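Nov 19, 2022
By Liam Ó Riain

Wundmont Home Medicines Project -- progress report to the Landry Fund

Work since April has gone to plan. We have visited 614 households in Ratville and given each one a clear plastic box for its everyday medicines. Of the grant, the training and printing money is spent. The travel money will last until the end of the project.

The box is small on purpose. Panadol, a tube of tablets and a couple of bottles will fill it.

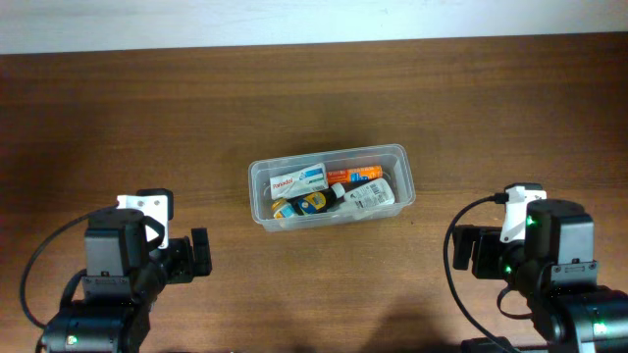 Sorting sessions

We held 19 sessions, two more than agreed. People take everything out, check the dates and put back only what they still use. Salvador Mendes runs the table and keeps the record sheets.
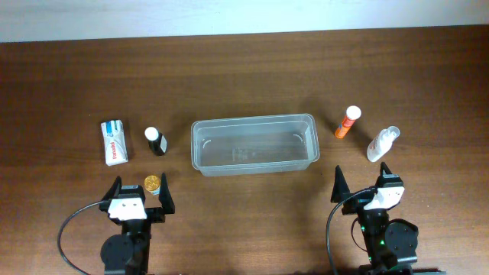
Expiry dates remain the slowest part of each session. Many people cannot read the small print, and we have asked Viltero to quote for three magnifiers. Standing the carton and the tablet tube upright on either side of the empty tub helps, as the names can be compared before anything goes back in. Loose bits get mixed in as well -- a coin, a scrap of paper -- and these are put to one side.

Bottles go back lying down, with the label facing out where possible.
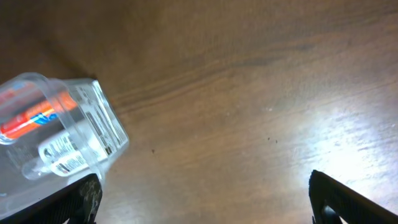
Salvador has added this to the leaflet, and the new version will be printed once the fund has agreed the wording. We still need a decision on lids.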